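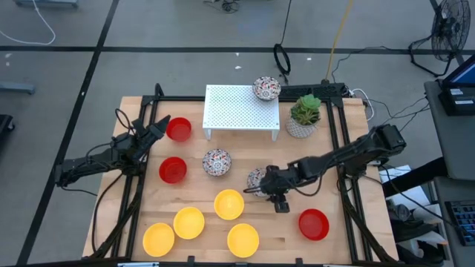 一、开场：先把碗全拿出来

（上台先别急着讲，等大家坐定，喝口水。）

大家好，我今天要讲碗。对，就是碗，讲半个小时。主办的 Meriem Hamdy 问我题目能不能起得大一点，比如“居家收纳的系统思维”，我说算了吧，就叫“碗怎么放”，来的人心里有数。

桌上这些大家先看一眼：红的三只，黄的四只，还有三只带花纹的白瓷小碗，后面一个白色的带孔架子，外加一盆多肉。全摊开，别叠。我每次整理都从这一步开始，不管厨房多小，先找一张桌子，把碗统统请出来。

（问现场：家里的碗有多少只？先让大家猜，再让他们回家数。上次在 Sodham 讲，Kieran Hayes 猜十二只，晚上发消息给我，三十一只。他一个人住！）

摊开有什么好处呢？叠在柜子里的时候，你只看得见最上面那只，底下压着什么全凭记忆，而我的记忆，嗯，我去年买过两次同样的汤勺。摊开以后，颜色自己就跳出来了。你看黄碗，大致聚在靠前和偏左这一片，红碗就散，一只在后面，一只在左边中间，还有一只孤零零待在右前方。我一看到那只落单的就手痒，想把它挪回去。

这里顺便说一下颜色。有人喜欢混着放，觉得热闹，我不反对，Doaa Abou Zeid 家里就是混着放的，好看得很。可是她家有玻璃柜，光线又好。我家厨房朝北，柜门一关黑乎乎的，按颜色分，早上闭着眼也能摸到粥碗。

（这一段控制在五分钟。上次讲到汤勺就跑题了，跑到平底锅去了，Said Kabbaj 在后排一直给我指手表。）

二、分堆，别想太多

分堆的办法我试过好几种。按大小分，按用途分，按谁送的分（这个千万别试，会吵架）。最后留下来的还是按样子分，最笨，最快。

第一堆红，第二堆黄，第三堆花碗。花碗我单放，图案有红有黑有灰，有点像花，也有点像几何纹样，混到纯色里头眼睛会累。再说小瓷碗装蘸料、装坚果都合适，用的时候是一起拿的，那就让它们住一起。

叠几只算够？我的习惯，浅口碗最多叠四只。再高也能叠，可你要拿最底下那只，就得先搬上面的，搬着搬着就随手搁台面上了，当天晚上台面又满了。我在 Plundach 办的工作坊里有一位学员不服气，叠了九只，叠得还挺直，全场鼓掌。鼓完掌我请她拿最下面那只，她笑了半天。

（这里可以请一位听众上来叠。带塑料碗！记得带塑料碗！）

还有一个小动作：叠之前把碗底擦一下。碗底那一圈最容易沾灰、沾水印，叠上去就印到下面那只的碗心里。擦布放左手边，右手拿碗，擦一只叠一只，一分钟的事。

三、架子，我和它的恩怨

讲架子之前我先坦白，我家里退役的架子比在用的多。铁丝的，竹子的，伸缩的，还有一个号称能转的，转了两个月就不转了。

后来我喜欢带孔的，原因很俗气，透气，轻，白色的看着也干净。挑的时候把手伸过去晃一晃，晃得厉害的就不要。孔的边缘用指腹摸一圈，扎手的也不要。价钱嘛，我买过 80 的，也买过 300 的，300 的那个现在垫在阳台花盆底下。Adel Hegazy 更夸张，他把整面墙重新做过，花了 3,000，到头来碗还是放在水槽旁边，因为顺手。

所以架子放哪儿，比买哪个重要得多。我建议大家先空着放两天，就摆在你觉得对的位置，什么也别往上搁，看看做饭的时候胳膊会不会碰到它。碰到了就挪。我那个往后退了一个巴掌的距离，从此相安无事。

多肉呢，放架子旁边，别放架子上。我放过，浇水的时候漏了一碗泥汤，那只碗后来就归它了，当花盆托用。

（讲到这儿如果有人举手问多肉怎么养，就说会后聊，我真的不懂，我养死过好多。）
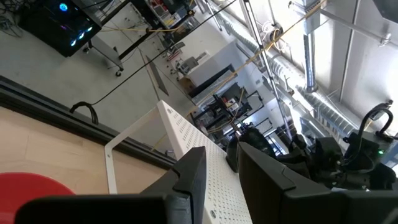
四、换个低一点的角度看看

整理到一半，蹲下来。我是认真的，蹲下来，歪着头看。站着的时候我们只看碗口和桌面，蹲下去才看得见架子的侧边、板上的孔、固定用的小圆件，还有桌子后头那一片地方：椅子、纸箱、线、推车、货架上的盒子，全进来了。

我想说的是，桌面和它周围是连着的。桌上再整齐，一抬头线从上面垂下来，人还是觉得乱。也不用一口气都收拾，挑一样就好。我一般从纸箱下手，先打开看看里头装着什么，能拆就拆，能压平就压平。线留到最后，线这个东西要心平气和的时候弄。

木头桌面也趁这时候看一眼，拼缝里容易藏碎屑，用软毛刷顺着缝扫，别拿湿布来回蹭。我从前就是来回蹭的那种人，蹭完还挺得意。

五、收尾和提问

（还剩多少时间？不到五分钟就跳过 Abdel Rahman 那边的搬家故事，直接进提问。）

故事短版：朋友搬家，打包了一箱碗，箱子上只写了“碗”。到了新家一共六箱都写着“碗”。第一顿饭大家用锅盖吃的。以后写清楚，“红碗，浅口，四只”，多写几个字累不着。

可能会被问到的：

碗要不要倒扣？沥水的时候扣，收起来的时候我朝上放，拿着顺手。柜子容易进灰的就扣着。

缺口的碗留不留？割嘴的不留。实在舍不得就装钥匙，别再盛汤了。

多久整理一次？我是一个季度一次，七月那次最彻底，天热不想出门，正好。

讲义放在门口，Zelaren 的朋友帮忙印的，每人拿一份，背面有空格可以写自家碗的数目。

（走之前把擦布收好，上次落在讲台上了。）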